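3.2 Drying and storage of household towels

Households in the Prillstead sample were asked to keep one towel in normal kitchen use for the whole of November and to hand it in on a Monday morning. Of the 660 towels given out, 500 came back in a state that could be tested. The rest were lost, cut up for rags or washed with bleach, and we left them out of the analysis. Sandhu and Chambi used a similar rule in their earlier work on bath linen.

Participants also filled in a short diary. They wrote down when the towel was washed, how it was dried and where it was kept between uses. Folding turned out to matter more than we had expected – a towel left in thick folds held moisture in the inner layers long after the outer face felt dry to the hand. 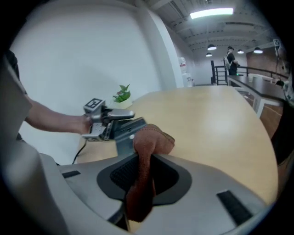
Figure 4. Rust-brown towel hanging in soft folds.

The diaries gave 3667 usable entries. Line drying was the most common method in homes with a yard, while apartments relied on racks and radiators. Towels dried on a radiator lost softness sooner, and their owners tended to wash them less often. We found no clear link between fabric weight and odor scores once drying method was taken into account.

Storage was harder to compare. Many people used the word "hook" for anything from a nail to an oven handle, so we merged these answers into a single group before running the tests in Section 3.3.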